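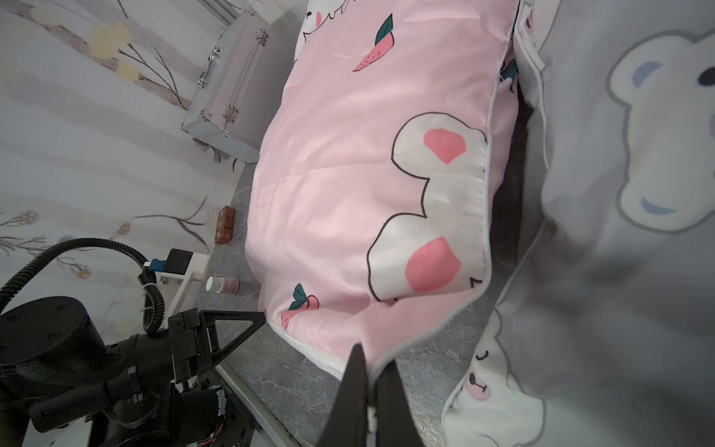 Pillows, pattern and a spot of wallpaper

Hello again, and welcome to the October gallery! I've been promising a page on bedding for ages, and after the jumper gallery (200 of you wrote in, I'm still answering) it seemed a good moment to do something soft and silly. I'm a firm believer that a grown-up can sleep on cartoons if they want to, and I've bought enough novelty pillowcases over the years to prove it.

The pink one

Strawberries, with little dots and dark green leaf caps, on a pink pillow with white trim. I love a trim on a pillowcase – it makes even the daftest print look as if somebody meant it. The pink sits so nicely against dark grey marble pattern too, and I'd never have put those two together in a shop. If you sew your own, try a white edge before you go for a matching one. My first attempt was pink on pink and it looked like a slice of ham.

Side by side with the grey

Grey with polar bears and small white dots, next to the pink with its white mouse, who has pink ears, a red nose and a grey bow. One of the bears has its eyes closed, which is exactly the right attitude for a pillowcase! The open end of the grey case has a white edge and a lighter grey inside, and I'm a sucker for a plain inside on a busy print. White floral wallpaper goes all round the back and sides, and I think it gets away with it.
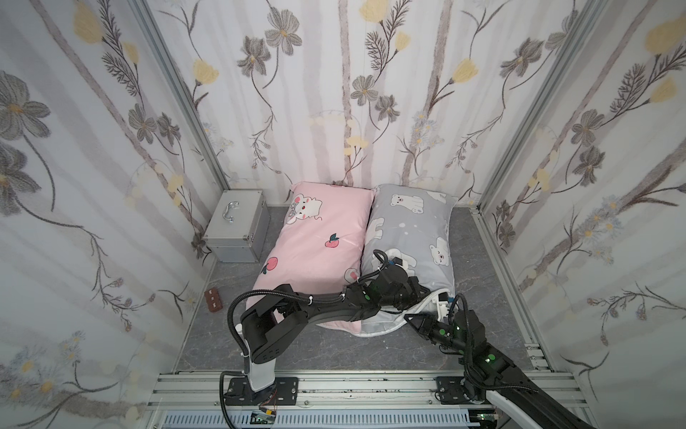
Before you write in

Yes, I do iron mine. Only the open end, mind, and only when it's gone curly after the wash. I turn printed cases inside out, wash them cool and hang them by the closed end, and the colours last far longer than they did when I boiled everything like my gran.

A few of you asked where I look for prints. Bivness has a good remnants table if you get there by ten in the morning, and Sustora sometimes does bears in the winter. I had a lovely set from Nernorine years ago (hedgehogs!) but they've gone over to stripes.

Next month it's tea towels. I've got 100 of them in the airing cupboard and I'm going to need help choosing.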